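Kondbridge has fingers!
23 Apr 2020
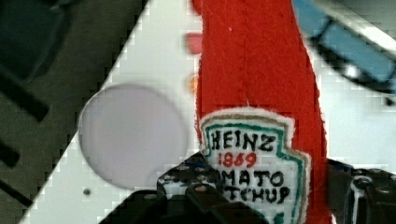
The Kondbridge gripper with the felt ketchup bottle.

Big month for the arm build at Prunow. Kondbridge, our homemade robot arm, finally has a proper two-finger gripper on the end of it, and we've been feeding it soft toys ever since. The felt ketchup bottle is the current favorite (the stitched Heinz label is a lovely bit of work, whoever made it), held down near the base between the two black fingers.

If you followed the last update, you'll remember the first gripper, the one with the printed gears that stripped every time we asked it to hold something for more than a minute. That design is retired. The new fingers bolt straight on, so you can swap one with a hex key in the time it takes the kettle to boil, and yes, we did time it.

Felt turns out to be a great thing to practice on! It squashes, it leans, it has no hard edge for the fingers to find, and when the arm drops it on the floor you just pick it up and go again. We tried wooden blocks first and the noise was awful.

The wrist camera is up and running too. It looks right down the fingers, which makes lining up a grab so much easier than squinting at the arm from across the bench. Focus is still fixed, so anything far behind the toy goes soft. We can live with that for now.

Numbers for those who like them: the grip motor now runs on a limit of 1000 in the control software, down from 2000, which was enough to fold a toy in half. We've also got 4 saved grip settings, and the gentlest one is the one we use for felt. All of it is on the shared drive in the Urrutia folder, along with the drawings for the fingers and the parts list.

Next up is cable routing, because the wires to the wrist still catch on the elbow when the arm swings left. After that we want to try the Skellness base, the heavier one, and see if it takes the wobble out of the long reaches. If you've got a spare length of cable chain or any more felt food at home, we'd love to have it. A mustard bottle would be perfect!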